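How to clear a craft table and keep it clear

Updated April 2026

If your craft table is anything like mine, it has not seen daylight for a good while. Mine lives in the back bedroom and for most of the winter it was a heap of glue, pens, ribbon ends and three pairs of scissors (I had been looking for all three). I finally tackled it in January, over one long afternoon with the radio on, and I've written down how I went about it in case it gives anybody else a bit of a push.

What you'll need

A couple of shoeboxes or old ice cream tubs
A few sturdy jars or mugs
A damp cloth and a dry one
A bit of washing-up liquid
Scrap paper for testing pens
A bag for rubbish

You don't have to buy anything. I did treat myself to a Zulodier drawer divider afterwards, 39 cm wide, and I'm very fond of it, but the jars did the job perfectly well for weeks.

Step 1: Take everything off

Yes, everything, even the things you know are going straight back. Spread an old sheet on the bed or the floor and move it all across. It looks dreadful at this stage and you may well want to give up and have a biscuit. Have the biscuit, by all means, and then carry on.

Step 2: Sort by what it does

I used to sort by project, and I always ended up with glue in every box in the house. Now I put things that draw together, things that stick together, things that cut together, and so on. Paper gets a pile of its own, kept flat under something heavy.

Step 3: Test the pens and glues

Scribble with every pen on your scrap paper. If it's faint, leave it lying on its side with the lid on for an hour and try once more before you part with it. Glue sticks want their lids pushed right down until they click, and any crusty bits can be wiped off with the damp cloth. I threw away 8 dried-up pens, some of which had moved house with me.

Step 4: Wash the table top

Use warm water with a drop of washing-up liquid, wring the cloth out well and go over the whole surface, then dry it straight away. Be patient with old glue: lay the warm cloth over it for a few minutes and it should lift with a fingernail. A dark top with white streaks and veins is lovely to work on but it does hide pale specks, so run your palm across it as well. Bright things, on the other hand, are wonderfully easy to spot on it, like the slim orange tube with the little grey top.

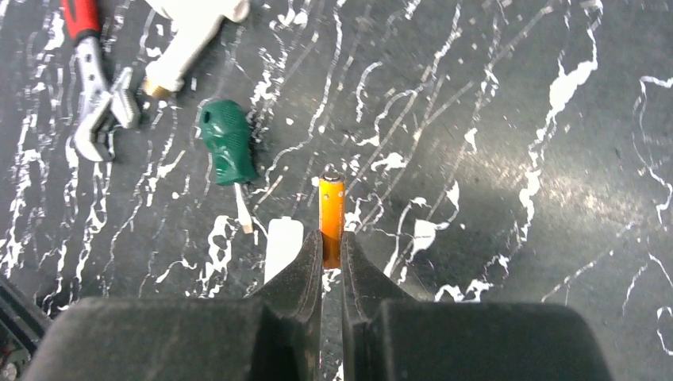
Step 5: Put back only what you use every week

Stand the tall, thin things upright in jars, towards the back where your elbow won't catch them. Everything else goes in the boxes, with a label on the short end so you can read it on the shelf. Then give yourself five minutes at the end of each session to put things home again. I still skip it now and then, and the ribbon is usually the first to escape.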